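Guides > Prunico Block Set > Setup > Section 4: Printing and checking your first cube

4. Printing and checking your first cube

Green filament is fine, any color is. Do one cube before you commit to the full set.

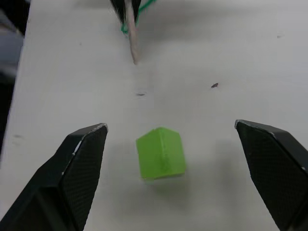 Mohit Rawat asks that everyone check the corners before the faces, as a bad corner keeps blocks from stacking and you won't notice till block 11 or so.

1. Load the file cube_single. Not the tray file, that one prints all 40.

2. Clean the bed. Wipe, let dry.

3. Start the print. Watch the first layer go down — if it curls, stop and go back to Section 3.

4. Let the bed cool before you pull the cube off.

CAUTION: Don't pry with a knife. Flex the plate.

5. Put the cube on a flat white surface, good light. Turn it so you see two sides and the edge between them.

6. Check the vertical edges. A small bump or seam running down one is normal, layer lines too. Run a fingernail over it. If it catches hard, trim or sand lightly.

7. Press down on each top corner. Rocking = warped bottom. Reprint.

Note: faint lines are OK. Gaps between lines are not, see Section 6 (feed problems).

8. Write the spool number on the box lid. Mixed spools look diffrent side by side, even the same green.

9. Good cube? Load the tray file and go.

CAUTION: Small blocks. Keep away from kids under three.

Note: Clonham spools run a bit glossy. Semwal is more matte. Either one works, just dont mix them in one set.

Comments (3)

brorkden_fan: step 7 saved me a whole spool, thanks

Tess: Is sanding the seam ok if they're for a toddler class? Worried about dust

Mohit Rawat: Tess — yes, but sand damp and rinse after. Kids three and up only, same as the caution says. Also fixed the file name in step 1, it was wrong till August.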